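Ticket: curtains won't stay flat, letters won't stay on
Opened by: Seo-ah Han
Assigned to: Soo-ah Kong
Room: the small activity room, Donstead
Priority: medium (Seo-ah says high)
Status: open

Opening note from Seo-ah

Hi Soo-ah! Putting this in as a proper ticket so it doesn't get lost in our messages again. The black curtains in the small room are driving me up the wall. They've got fold lines going right across them from when they were in the packet, and the foam letters keep dropping off. I came in this morning and found one on the carpet, face down, with a lot of fuzz on the sticky side. I pressed it back up and it lasted until lunch. We have families coming in for the open afternoon and I would love for the wall to say the word we want it to say. Can you take a look when you get a minute? Also the curtain on the left feels like it's creeping down in the corner, but that might be my imagination.

My log (Soo-ah)

Okay, got it, I'm on this one. I'll write things down as I go, mostly so that next time we redo the wall I don't repeat all the same mistakes.

First thing I did was ask Seo-ah which of the three problems was bothering her the most: the creases, the letters, or the corner. She said all of them. Fair enough! I'm starting with the letters, mainly because I have tape in my bag and I don't have a steamer.

Attempt one, letters. The foam letters came from Ganditz with those little peel-off dots already on the back. The dots are fine on a painted wall (we had the same set up in the hallway last year and they stayed put for months) but on fabric they only grab the very top fibers. If you peel a letter off slowly you can see the black lint it takes with it. So I cleaned the old dots off with my thumbnail, which took forever and I don't recommend it, and put on new double-sided tape from the drawer. Pressed each one for a slow count of 10. They went up great. I felt very pleased with myself and went home.

Next morning, one down. Not the same one as before, either.

Attempt two, letters. I swapped the tape for the scratchy half of some hook-and-loop strip, the Mowat kind that comes on a roll. My thinking was that the hooks would catch in the weave. On a fuzzy felt this works like a dream, but this curtain fabric is pretty smooth, and the hooks only sort of hold. If you brush past with your sleeve the letter swings around and ends up sideways. I left one up with the hooks as a test and took the rest off.

Attempt three, letters. Safety pins! I should have started here. Small ones, pushed through the curtain from behind and into the back of the foam, not all the way through, so nothing shows on the front. It's fiddly with the curtain hanging because you have to get your arm in behind the fabric and work by feel, and I stabbed myself more than once. But the foam grips the pin nicely. Two pins for each letter, one near the top and one lower down, otherwise they spin.

Seo-ah, reading this back I can hear you asking about little fingers. I close every pin after it goes in and I check them from behind. Nothing goes lower than my shoulder, so the small kids can't get at them anyway.

Now the creases, and this is where I got stuck for longest.

The packet says the fabric is "no iron," and I've been going back and forth on whether that means it doesn't need ironing or that you mustn't. I tried a spray bottle first. Misted the back of the left panel, smoothed it down with my hands, and let it hang overnight. In the morning I couldn't see much difference. Maybe a tiny bit softer near the bottom where my hands could reach properly, but the big horizontal lines were still there.

Then I tried weight. I clipped a wooden ruler along the bottom hem to pull it down straight. It pulled it straight, all right, and it also pulled the top out of one of the clips, so I got a face full of curtain. Took the ruler off.

That did at least answer the question about the corner. Seo-ah, you were not imagining it! The clips at the top are doing more work than I'd given them credit for, and any extra weight on the left panel goes straight to the corner where it meets the center one. I've moved that clip in so it bites on the doubled part of the hem and not on the single layer. It hasn't slid since.

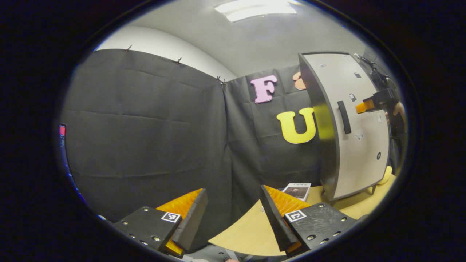
Donstead, 7/12/26

Back again. So that's the wall with the creases still in the left panel. There are four small binder clips along the top over there, going up to the corner, and they're the plain black ones from the office box, which I like because they disappear against the fabric. The pink F and the yellow U are up on the center panel. The orange letter is the one I want to talk about, because it's tucked in behind the top of the cabinet and you only get the rounded left side of it.

I'd been so busy with whether the letters would stay up that I never stood back and looked at what they were next to. You can't read a letter with a cabinet in front of it! From the stool I was using, it looked totally fine, but I was up high and off to one side. From the table, where the families will be sitting, the cabinet eats it.

Three ways to go, as far as I can tell:

Move the cabinet. It's full, it's heavy, and I'd need someone on the other end. Seo-ah, I'm looking at you.

Shift the letters left. This costs me all the pinning I just did, but there's plenty of bare black curtain to use, so there's space for it. I'd also like to even out the heights while I'm at it. The U sits lower than the F, and I know we said we wanted them kind of bouncy and uneven, but I'd like it to look bouncy on purpose.

Raise the letters. No. The top of the curtain is where all the strain is and I'm not putting pins up there.

I vote for shifting left. I'm not going to start until I hear back, because the last time I moved things without asking it was the coat hooks and we all remember how that went.

Reply from Seo-ah

Shift left please! The cabinet stays where it is, I finally got the doors on it to close. And leave the U low, I like it low. Can you bring the orange one down a touch so it isn't a straight line from the F? About the creases, my aunt has a hand steamer, one of the Skislow ones, and she says it's fine on polyester if you keep it moving and do it from the back. I can borrow it. Do you want it?

Also, is that booklet on the table one of ours? If it's spare I'd like it for the reading basket.

Me again

YES to the steamer. Please tell your aunt I love her.

On the booklet, I don't know, I didn't bring it in. It's got a white cover with a dark photo on it and a line of small print across the top, so it could be from any of the stacks. I'll leave it on the table and you can see if you recognize it.

For the steaming, my plan is to test a patch low down on the left panel where nobody looks, back side only, then wait and see if it goes shiny. If it does, we stop and live with the lines. If it doesn't, I'll do that whole panel from the top down while it's hanging. I'm going to put a hand under the hem near the corner while I do the top part, so the clips don't have to take me tugging on it as well. The letters come off the center panel before any steam goes near it, because I have no idea what heat does to that foam and I don't want to find out with our only F.

Small list for me, so I don't forget:

More small safety pins. I'm down to the ones that are bent.
Spare binder clips, same size, black. Not the colored ones.
Take down the hook-and-loop test letter and scrape it clean.
Chalk a faint line on the center panel before re-pinning, and check from a chair at the table before closing a single pin.

Leaving the ticket open. Seo-ah, if you get the steamer, stick it on the shelf by the door with a note on it so it doesn't end up in the kitchen.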